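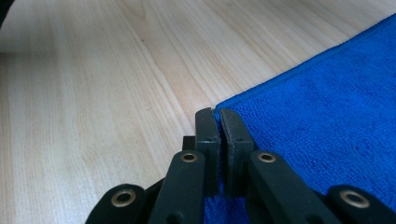 How long should an oiled tabletop cure before it goes back into use? Leave it 4 days at normal room temperature and longer in a cold or damp room.

Notes for the Tramham session, Cremilda Seixas

Opening. Drying and curing are separate stages. Drying is loss of solvent. Curing is uptake of oxygen by the oil, and it continues well after the surface stops feeling tacky. Say this slowly, people mix the two up.

Next: pale woods. Grain contrast goes up under oil. Streaky boards look streakier, and wavy figure shows more. Any speck left on the surface gets sealed in, so wipe down under a low side light before the first coat.

Cloths. Microfiber picks up sanding dust well when dry. For oil, use lint-free cotton. Looped pile holds too much liquid and leaves ridges at the end of each stroke.

Safety – do not skip. Oily rags heat up on their own when bunched. Lay them flat outdoors or put them in a lidded metal can with water.

Trial results. Marinho ran 664 test panels, half oil, half hardwax. Rub test stopped at 3,000 strokes. Oil panels lost sheen first but took a spot repair without a visible edge. Hardwax held sheen longer – repairs showed on nearly 90 of them. Pause for questions on method.

The Grirometti panels were sanded finer and absorbed less oil. Do not compare them directly with the Trovirham set, which had a different grit and a different batch of oil.

Last slide: recoat schedule. A worn top needs a light scuff and one thin coat. Wipe off all excess before it turns sticky. Handouts are by the door.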